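Wrist camera view in sim: how many demos per object, and should I randomize the table?

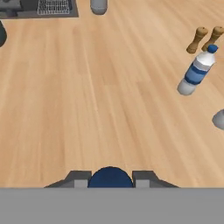 I'm collecting demonstrations in simulation for a pick-and-place policy and would like a sanity check before I spend another two weeks on it. The setup is a two-finger gripper over a kitchen table, one wrist camera, teleoperated with a 3D mouse. The task is "pick up the bottle and put it down upright." I record in Viltik and export to the Hosten format for training.

So far I have 315 successful episodes. The policy gets to the bottle most of the time if it starts near it. If the bottle starts off toward a corner of the view, the arm drifts to the middle of the table and closes on nothing. It also sometimes goes for one of the pepper mills.

What I randomize now: bottle position, bottle rotation, and which clutter objects are on the table. What I don't: the wood texture, the lighting, and the start pose of the arm, which is the same every time.

Is this a matter of getting to 2000 episodes, or am I collecting the wrong ones? I'd also like to know if I should throw out the episodes where I missed the first grasp and tried again.

posted by gripfirst

chmielewska_lab
Start pose first. If the arm begins every episode from the same place, the early part of each recording is nearly the same motion, and the policy learns that motion more than it learns to look for the bottle. Drift to the middle is what I would expect from your average bottle position being near the middle. Plot the bottle positions from your 315 episodes before you record anything else. I would bet most of them are in one patch.

Then do this:

Randomize the start pose, including height and wrist rotation. Include starts where the bottle is only partly in view, and some where it is out of view and you have to move to find it. If you do the out-of-view ones, give the policy a few past frames, or it has no way to know where it already looked.

Keep the retries. Cut out any stretch where you sat still thinking, but leave the miss and the second try. With only clean grasps in the data, it has never seen what to do after a bad one. I keep them at up to one in 7 and haven't had trouble.

For the mills, record more episodes with the bottle right next to them, in different orders and on both sides. If the bottle lies with its cap by a mill, approach from more than one direction. Same for other upright things of about that size.

Texture and lighting matter if you plan to move to a real arm. For testing in the same sim they won't fix the drift. I'd still turn on lighting now, as it costs you nothing at recording time if your tool can re-render from saved states. Viltik can, the setting is under replay.

I would stop at 2 times what you have and test again before thinking about 2000.

tablescrub
more data. we had the same thing and it went away after we got more. also check your camera is mounted the same in training and test, ours was off by a few degrees and it took all of October to find

prinport_user
Agree with the first reply on start pose, but I'd be more careful about the retries. It depends how you label them. If your export marks the whole episode as success and you train on every step, the policy also learns the miss itself. We ended up masking the steps just before a failed close and training only on the recovery. It's some extra work, and for us the policy stopped making the same bad approach over and over.

Also look at your gripper open width at the start. If the fingers are always fully open in your episodes, and in testing they start part closed, you get odd behavior that looks like a vision problem. We lost days on that.

One more thing on the wrist camera. The fingers are in view the whole time, so don't crop them off to save pixels. The policy uses them to line up. I tried cropping the bottom of the view once and grasps got worse right away.

gripfirst
Plotted them. Nearly everything is in the right half of the table, and almost none on the left edge. Re-recording with random starts now, will post the numbers when I have them.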